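Handheld gripper demos: does marker-based relative pose help bimanual policies?
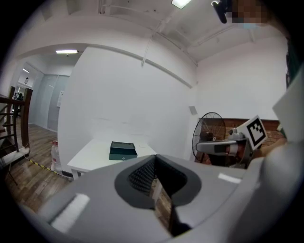 Wrist view, second gripper and its marker at right, green box on the table.

gelley_ops wrote:
We trained two policies on the same 295 demos of the box task. Policy A gets each gripper's own pose history only. Policy B also gets the pose of the other gripper, taken from the square marker on its mount. Out of 100 rollouts each, B failed 7 fewer times. Same fisheye lens, same training schedule. Olga Maldonado ran the evals and did not know which checkpoint was which.

cabral_k wrote:
7 in 100 is inside the noise for a single seed. Run more seeds before you call it a result.

gelley_ops wrote:
Agreed on seeds. Two more are queued. The failure types differ, though. A's misses are mostly the two grippers arriving at the wrong spacing. B's are mostly lid slips.

flanddale wrote:
What happens when the marker leaves the view? In your picture it is well right of center, where the fisheye stretches things. Corner detection gets worse out there.

gelley_ops wrote:
We hold the last valid pose and pass a validity flag. No interpolation.

flanddale wrote:
Then B may be learning from the flag. Zero the pose, keep the flag, retrain. If the gap stays, the pose is doing nothing.

cabral_k wrote:
Second that. I would also drop the marker and compute relative pose from the two SLAM tracks in a shared map. On our Movatora set that was good enough.

gelley_ops wrote:
Tried it in September. The blank wall behind the table gives few features and the two maps drifted apart. I will run the flag ablation first and post both tables in this thread.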